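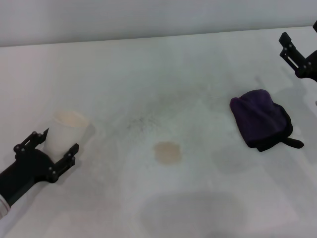
I spent most of October rewriting our bench rules for the two-armed setup at Vallberg. The old sheet ran to 570 words and I doubt anyone got past the first page.

The new one has nine rules. Most are dull. Keep hands off the table while either arm is live. Say "clear" out loud before you enable the grippers. Start every cup task with an empty cup, and only add water once the grip force has been signed off in the log.

Paper cups get a rule to themselves. They crush easily, so we set the force low and work up. I'd like 100 clean picks before anyone changes the settings, though Clustero, the other group on our floor, think that's too many.

The rule I argued for hardest was wiping the table between runs. We still don't manage it – there's a tan ring and some dark specks on the white top that should have been dealt with. A mark like that can throw off the vision side, and it makes two runs harder to compare.

Soft items are next. Folded fabric never lands the same way twice, and the draft from Akpan only says "place neatly". I'll have another go at the wording on Sunday.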